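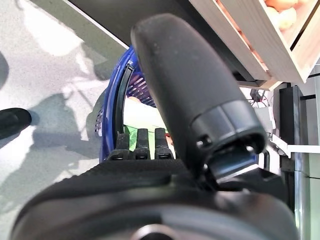 So we've had the robot picker in the shop since December and people keep asking me what it's like, mostly in the tone you'd use to ask after someone's divorce. I do the online orders at Villalobos, the greengrocer end of things, and until last winter that meant me, Milagros Miranda and a stack of baskets from opening until my feet gave up.

Vullotum (that's the firm, the arm itself is called a Genura and no, we haven't given it a nickname) set it up over 3 very long evenings. It does the picking off the lower shelves now, all the bending down stuff, and I can't say I miss that! My knees were dreading another year of it.

What I do miss is the wandering. I used to have an idea of what every regular was having for tea, and now I mostly stand at the packing bench checking things before they go out. Soft fruit still comes to us, thank goodness. Milagros can tell a peach is a day off by looking at it and I'd back her over any hand with fingers that don't feel.

The hours are the sore point. We went from almost 200 orders a week to a fair bit more with the same two people, so no jobs gone here, but the Bukemberg branch didn't replace the lad who left in spring and everyone noticed. Our manager says that was planned anyway. Maybe it was – I'd have liked to hear it before he went.

Anyway, I'm on the maintenance course next month, wiping down sensors and whatever else. Milagros said no to it straight off. She wants the fruit and nothing but the fruit.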